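Our group picked independent wrestling for the media unit because three of us already go to shows, and it was the best choice we made all term! We wanted to know how a small promotion, Hutent Wrestling, builds a storyline its regulars care about. 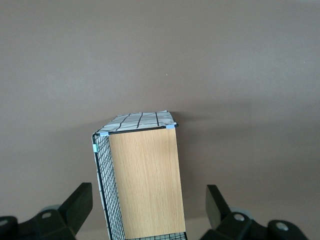

We went to the January show at the Ornora hall and handed out 135 surveys. We got 59 back – fewer than we hoped, but the comments were fantastic. Most people said they came for the long feud over the tag team belts. 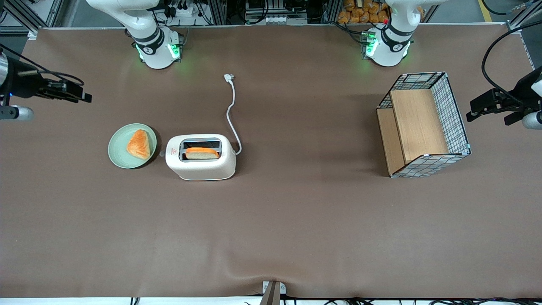
Evaristo Farina, who books the matches, gave us a great interview. He plans each feud 8 shows ahead and rewrites it whenever the crowd cheers for the wrong person. We'd love to compare this with a bigger crowd, 200 or more, and colour-code the answers by age next time.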